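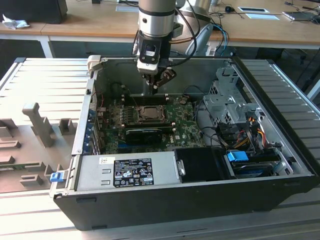
六月　晚上十一点　文／本站站长

又到了清东西的季节。每年六月我都说要把储藏间清出来，每年清到一半就坐在地上看旧说明书。今天也一样。从下午三点坐到快六点，扔掉的东西只有一袋过期干燥剂和一个不知道配什么的塑料盖子，腿倒是麻了两回。

起因是那台旧台式机。上星期开机，Stivix 弹了个窗口，说我的设备"即将无法获得最佳体验"，建议升级。我把这句话来回看了好几遍，没看懂。什么叫最佳体验？我用它记账、写日记、偶尔看看老电影，体验一直就那样，谈不上佳，也谈不上不佳。窗口右下角有两个按钮，一个写"立即了解"，一个写"稍后提醒"。没有"我不想知道"。现在的软件都不给人说不的地方，最多让你说以后再说，好像你迟早要点头，只差一个日子。

我点了"立即了解"，想看看它能说出什么来。跳出来一个网页，一大片渐变的蓝色，写着"77%的用户在换新设备后感到工作更轻松"。底下没有注释，没有说问了多少人，也没有说什么时候问的。刚花了一笔钱的人，你问他值不值，他能怎么答？我买那台空气炸锅的头一个月，见人就说好用。现在它在储藏间最里面，上面压着电风扇的底座。

再说"更轻松"。比什么轻松？工作还是那些工作，电脑快了，派下来的活只会多。我在上一个单位经历过两次换机，两次都开了动员会，说效率要上去，从此可以准点下班。第二次换完以后报表从每月一份改成每周一份，理由是"现在系统跑得动了"。跑得动的是系统，熬夜的是人。

不过话说回来，我也没有那么坚定。下午还是拐去 Maglaya 电脑城转了一圈，路上想的是只看看。

Maglaya 跟我印象里差了很多。一楼以前全是卖配件的，柜台上堆着内存条和风扇，老板一边吃饭一边给你报价。现在一楼大半是手机壳和奶茶，配件都挤到三楼去了，扶梯还只修好了上行的那一部，下来要走消防楼梯。三楼有一家挂着"旧机回收，当场估价"，我说了配置，店员手指在计算器上敲了两下，说八十。我说电源后来换过的。他说那也是80，又把计算器转过来给我看，好像我不信的是他的口算。

转头他就推荐我一台"整备机"，600块，说"跟新的一样"。我问整备了什么，他说清灰、换硅脂、检测。我问检测哪几项，他说全面检测。我问有没有单子，他说单子没有，但是有保修。保多久？三个月。我问如果跟新的一样，为什么新的保三年。他看了看我，去招呼别人了。

我并不觉得他在骗我，大概他也是别人教他这么说的。"整备""翻新""官翻""准新"，这几个词我回家路上一直在想，到底谁比谁新。从前都叫二手，二手这个词老实，一听就知道前面有过别人。现在的叫法把前面那个人抹掉了。我倒是更想知道那个人是怎么用的，抽不抽烟，养不养猫，有没有把电脑放在暖气片旁边。这些写在单子上，比"九五成新"有用得多。九五成新跟九成新差的那半成，谁量过？

回收的说法我也存疑。店门口贴了张海报，一片绿叶子，上面写"让每一台旧电脑回到地球"。我看了半天，回到地球，那它现在在哪儿。埋进土里也叫回到地球。我当然知道有正规拆解的地方，铜归铜，铝归铝，板子有板子的去处，可是那张海报没有写他们收了以后送到哪家，店员也说不清，只说"有人来拉"。我家楼下收纸板的也有人来拉。隔两条巷子以前有个院子专门剥电线，一到傍晚就有股焦味，后来院子拆了，味道没有了，电线总归还是有人在剥，搬到我闻不见的地方罢了。

出来渴了，在 Flolturetti 坐了一会儿。这家店号称"慢烘焙"，我等了很久，慢倒是真的。隔壁桌两个年轻人在聊换手机，一个说他那部"已经卡到不行了"，另一个问怎么个卡法，他想了一下，说打开相册要转一圈。转一圈。我年轻的时候拨号上网，看一张照片要从额头等到下巴。我没有要夸那个年代的意思，那个年代我也天天骂。只是人对慢的忍耐好像也会跟着机器一起换代，机器快一点，人就急一点，最后还是觉得慢，还是要换。

咖啡一般。杯套上印着"本杯套采用可持续理念设计"。设计用的是理念，杯套用的是什么，没写。

回到家把旧机器搬出来，决定先照网上的办法试试。网上的办法有两派，一派说老机器换块固态硬盘就能再战五年，一派说别折腾了，电费都不划算。我两派都不太信。再战五年的那一派，文章末尾多半挂着硬盘的链接。讲电费的那一派，我照着他的算法算了一遍，他假设我一天开机二十四小时。谁家一天开二十四小时？我一天开两三个钟头，其中还有一个钟头是忘了关。

最后做的事情很没有说头：把开机自启动的东西关了一批。关到一半才发现里面有个 Fellness，是前年体检完一时冲动装的健康软件，说会在我久坐的时候提醒我站起来。它一次也没有提醒过我，倒是每次开机都在后台先跑起来，比我勤快。卸载的时候它问我原因，给了几个选项：太忙、已经养成好习惯、换用其他产品。我一个都不符合，又不让跳过，就选了"已经养成好习惯"。估计明年他们的网页上会多出一个好看的百分比，里面有我一份。

想到这里有点后悔，应该选太忙的。

关完以后重启，感觉快了一点。我写"感觉"，是因为没有掐过表，之前也没有记过。万一哪天有人拿这篇日记当证据，说关掉自启动能提速，我先声明，也可能是我今天心情好，也可能是我去倒了杯水，回来它已经开好了。看别人的评测我总嫌人家不写条件，轮到自己也一样糊涂。

Stivix 的那个窗口又弹出来了，一个字没变。我这回点了"稍后提醒"。

换不换呢，还是没有定。我给自己列过几个条件：记账的表格打不开了；看电影有声音没图像；修一次的钱超过买一台的钱。到今天一条也没有碰上。可是我也清楚，这种条件列出来多半是给自己看的，真到了促销那几天，满减一摆，我很可能会发现键盘上有个键不太灵，然后觉得这件事很严重。空气炸锅就是这么来的，之前我蒸了十几年的红薯，并没有觉得哪里不对。

储藏间还是没清完。旧说明书倒是理出一摞，有洗衣机的、电话机的，还有一本收音机的，后面附着整张电路图，元件型号都标了，还写着"如遇故障，可请附近的维修人员参照本图检修"。收音机早就不在了，我连它什么颜色都想不起来。从前买东西附一张图，现在附一张二维码，扫进去先让你注册。我对怀旧这种事一向不太放心，东西坏得快是真的，从前的东西也坏，坏了放在那里等人来修，一等半个月也是真的。附近的维修人员脾气还大。

说明书我没舍得扔，放回原来的箱子里了。干燥剂那袋明天拿下去，顺便看看物业说的旧家电上门回收几点来。通知上写"上午"，去年也写上午，去年来的时候我正在吃晚饭。

最后更新：六月，补了两处错字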